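About Nerkonach Walks

Nerkonach Walks is a small company for guided visits in the old town of Nerkonach and in the valley of the Lornar river. We started with one route through the upper streets. Today we offer 7 routes, and all of them begin at the stone bridge, at the side of the bus stop.

Nerkonach is built on two levels. The lower town has the market hall, the mill canal and most of the cafes. The upper town is older, and you reach it by a covered stairway which the local people call the Barros. The stairway has 42 steps, and in the middle there is a bench where our groups make the first stop. Please note that the name of the town is pronounced with the accent on the last part, and the "ch" is soft.

Our groups have never more than 18 persons. We think this is a good number for the narrow streets, and also for the inhabitants, who live behind these windows and like to have a calm evening. The guides all live in the valley. They speak English and the local language, and two of them can also guide in French if you ask us before your arrival. 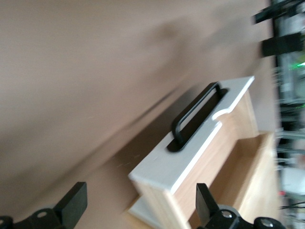
A visitor who wrote to us in October said that she had been in Nerkonach many times for the market and never knew that there was a chapel behind the mill. She would have liked a longer stop there, and she asked why the walk goes so quickly past the canal. We found that she was right. The Saturday-style short tour no longer exists, and the canal walk now takes 2 hours, with enough time to enter the chapel and to see the old water gate.

The longest of our routes goes to Iltodari, a village on the hill above the river. The path is easy but it climbs all the time, so you should bring good shoes and some water. From the church of Iltodari you see the whole valley, the vineyards on the south side and, when the air is clear, the first mountains. We return by the lower road, along the walnut trees.

In winter the path to Iltodari is closed and we guide only in the town. The morning walk leaves at 10 o'clock. Families with a baby carriage should choose the lower town, as the Barros has no ramp.

Our office is in the market hall, at the first door on the left after the bakery. You can reserve there or by telephone, and you pay the guide at the end of the walk.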